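Program diary, Rondelville site
2 July 2023

The morning was given over to the second reading of the bench code. The draft now stands at 70 clauses, reduced from 100 in the version circulated last November, and I am satisfied that the reduction has cost us very little. Most of what was removed repeated the general safety rules of the building, which apply to us whether or not we copy them out.

Kazimiera Olszewski took the chair. Sequeira sent written remarks and did not attend. Their main objection concerns the clause on stopping the arm before a person reaches over the table. They would prefer a reduced speed to a full stop, on the grounds that a full stop spoils a recording. I argued against this and the clause was kept as written. A spoiled recording can be made again in a few minutes. I have asked that the reply to Sequeira say so in plain terms, and that it go out under both our names.

We then turned to the definition of an attended session. The old wording required an operator "in the vicinity," and three of our partner sites had read that in three different ways. The new wording requires an operator who has a clear view of the gripper and can reach the stop control without taking a step. Vekard asked whether one operator may attend two benches. The answer recorded in the minutes is no. I expect the question to come back when their second bench opens.

After lunch I sat in on sorting work in order to test the draft against a working bench. I had the printed code on my knee and a pencil, and I marked each clause as I found I could apply it, or could not.

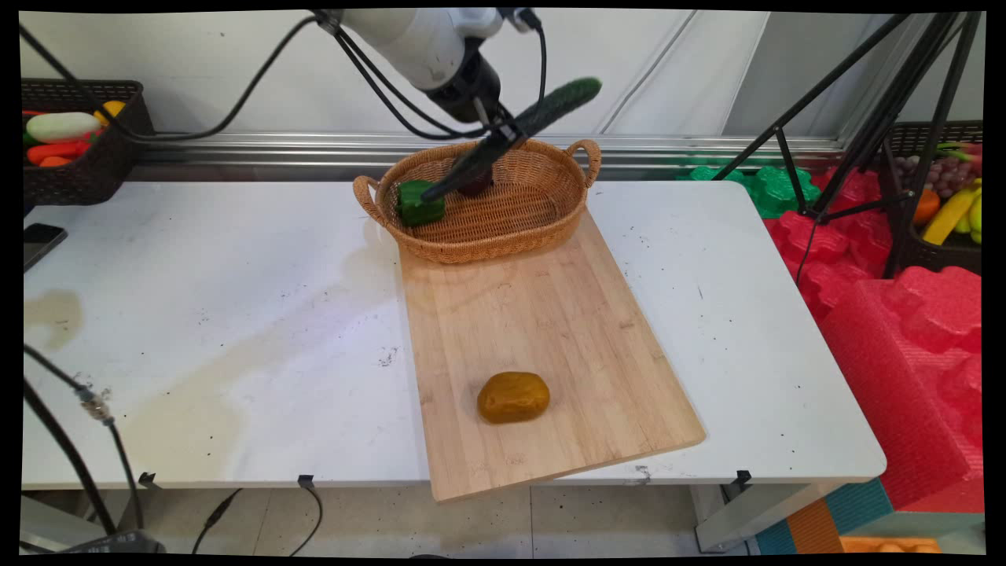
Section 5, on the state of the work area, is the part of the code that has given us the most trouble in drafting. It asks that the area within reach of the arm hold only the items named in the task sheet, and it asks that personal belongings be kept off the table altogether. I had thought the second point too obvious to need a clause of its own until I noted a black phone at the left edge of the table, while the arm was holding a cucumber over the wicker basket. I have therefore withdrawn my proposal to strike the clause. I have also added a line on the cutting board, the near edge of which hung past the front of the table. The draft speaks of the arm, the table and the objects to be moved, but says nothing of the things those objects rest on. My suggested wording is: "Boards, trays and similar supports shall lie wholly within the tabletop." Kazimiera has accepted it for the third reading.

There was some discussion of cables. The draft requires that cables be "secured," a word that can be satisfied by a single piece of tape. I should like the clause to say what a cable must be kept clear of: the path of the arm, the operator's feet, and the front of the table. Kazimiera thinks this too detailed for a code and better suited to the site checklist. We did not settle it. I have marked it as open and will draft both versions so that the members can compare them side by side.

The rules on food items also need attention. Clause 41 allows fresh produce, models and imitations to be used in the same task, provided that the task sheet states which is which. The sheets I reviewed from Predimetti do not. Of the 492 sheets they have filed, a good number give only the word "vegetable," and a later reader has no means of knowing whether the gripper force noted beside it was set for a real potato or for a plastic one. I do not propose to send them all back. I have asked Predimetti to correct the sheets still in use and to attach a general note to the others.

A smaller matter, entered here so that it is not lost: the cleaning clause refers to surfaces being "free from residue," and it was pointed out that an old stain is not residue. I agree. The wording will be changed to "clean and dry," and the condition of the tabletop is to be noted at the start of each session - worn or marked surfaces may remain in service if they are sound.

The day closed with correspondence. I wrote to Vekard on the training record, which must be signed by the person trained as well as by the trainer, and returned their forms for signature. I have kept the marked copy of the code in the gray folder, with the pencil notes on Section 5 at the front. The minutes are with Kazimiera for correction. The supports clause still needs a number.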